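The Trornton Bin Picking Capture Kit
Page last touched up March 2025

Hi, I'm Huiling Su, and I put together the capture kits here at Trornton. If you've landed on this page you probably already own a robot arm and would like it to learn picking from examples, and you've found out that getting those examples is the slow part. That's what the kit is for!

It started as a pile of scripts and cables that Efa Powell and I kept lugging between benches in Torville. Every time we moved, something got left behind (usually the one adapter we needed). So we boxed the whole thing up, gave it a proper case, and now we sell it.

What's in the case: the recorder unit, one overhead camera with its mount, one wrist camera (optional, see the price list), a foot switch for marking where each example starts and stops, cabling for both cameras, and a license for Trutus, our recording and labeling software. You bring the arm, the gripper, the bin and the things you want picked up. I get asked for a bundle with an arm in it pretty often, and for now the answer is still no — we would rather you use the one you've already bolted down.

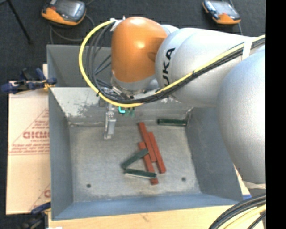 Trutus saves each pick as its own example, with the camera video, the joint positions and the gripper state all on one clock. You press the foot switch, guide the arm through the pick, press again, and it's stored. What I'd really like you to spend your time on is the layout of the parts. A learning system gets bored with neat rows, so give it piles. Plain red and green blocks in a gray metal bin are plenty to begin with, and the most useful arrangements are the awkward ones, like a green block lying across a red one, or a single green block off by itself at the base of the far wall where the gripper has to come in close to the metal. Shuffle between every few examples and let the blocks land where they land.

How many examples do you need? It depends on your parts (sorry, I know). Our own starter set, which ships on the recorder so you can poke at it before making your own, has 1,585 examples in it. Eldana Teshome recorded most of those, and she left the failed grasps in and tagged them. Please do the same! They're worth having, and you can always filter them out at export.

A few things people write in about:

Cables. Leave a good loose loop at the wrist before you tie anything down, then run the arm slowly to the ends of its travel and watch it. The camera cable in the kit is 4 meters long.

Storage. A full recorder holds 73 hours with one camera. With both cameras running it's less, and Trutus shows you what's left in the corner of the main window.

Setup time. Plan on 45 minutes the first time, most of it camera calibration. Hamidreza Abbasi rewrote that part of the guide over the winter and it's much friendlier now.

Export. You get plain video files and a table per example, or the Xia format if your training code already reads it. Mogens Kragh looks after the Xia exporter, and a version that handles two grippers at once is due in April.

The kit comes with a year of software updates and email support, and the email comes to me. Send the arm model, the controller version and a picture of your bin when you write, and I'll tell you which mount to order.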